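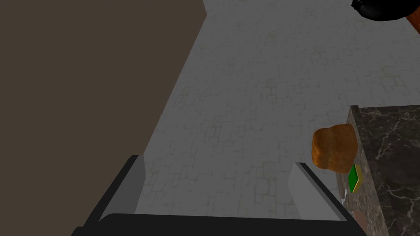 3 min read

Xinyi Tang has looked after the simulated kitchen cell at Kokden since July. One arm, one two-finger gripper, one counter. She talked fast and so did I, notes below are tidied up a bit.

First thing every morning is the gripper. "Open it all the way, close it, open it. If one finger lags I don't run anything." People assume a simulated gripper can't go wrong. "It can't wear out. But somebody changes a friction number and now it drops the bread."

Bread is her test piece. Lumpy, hard to hold square. She does 12 grasps after any change to the finger settings, and wants 10 good ones before she lets the cell go back to the Halliday team.

Worst week? The wrist view. An update from Mundenlow moved it 17 millimeters and no one wrote it down. "Every grasp was short. I blamed the fingers for two days." She went thru 189 log files before she found it. Fix took a minute.

Now the view position gets checked agianst a saved copy at startup. Kátia Lacerda wrote that script. "Kátia's check is dumb and I love it. Numbers match or it won't start."

Next job, finger pads. Softer contact, slower close. No date yet.

We use cookies to improve your visit. Accept / Settings

Recent
Dusora swaps its gearbox grease
Reading a joint error log
Spare fingers: how many to keep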